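# Biofilm regrowth in refilled drinking bottles

Kirsty Harawira, Taha Soliman, I-seul Ma
Supervisor: Violeta Insaurralde
February 2021

## Background

Bacteria that settle on a surface often behave differently from the same species floating in water. They stick, divide, and produce a layer of sugars and proteins that holds the colony in place. We wanted to know whether a cold rinse between refills slows this down on ordinary plastic, or whether the attached cells simply start again from what is left on the wall.

## Method

We used 53 bottles, all filled from the same tap in the Bralthorpe teaching lab. They were split into three groups: no rinse, cold rinse, and cold rinse with shaking. Each bottle was emptied and refilled once a day for seven days and kept at room temperature with the cap closed. The bottles were not shared or drunk from. To start the colonies we added a small volume of a harmless Pseudomonas culture on the first day.

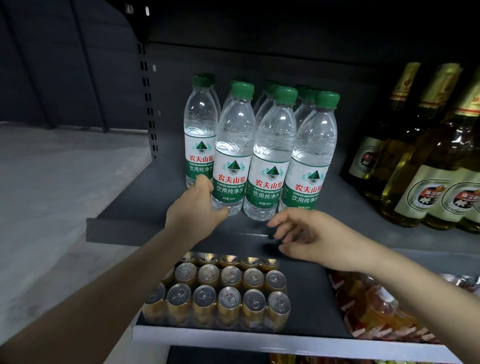

At the end of the week we swabbed a marked patch on the inside wall, spread the swab on agar, and counted colonies after incubation. A second patch was stained with crystal violet and compared by eye against a color card. Taha did all of the color readings so that they would be consistent.

## Results

Unrinsed bottles had the darkest staining. The cold rinse group looked almost the same. Shaking gave paler patches, but the plate counts overlapped with the other two groups, and three plates had to be thrown out because of mold.

## Discussion

Our reading is that shaking removes part of the layer and leaves enough cells behind to regrow by the next day. Abdelghani Radwan pointed out that stain also binds to dead cells and leftover matrix, so a dark patch does not have to mean a live one. We did not run a live/dead stain.

The swabs were another weak point. Pressure varied between the people swabbing, and the neck was hard to reach past. Cutting the bottles open first would fix this, and we plan to do that when we repeat the work in June, with a warm rinse as a fourth group.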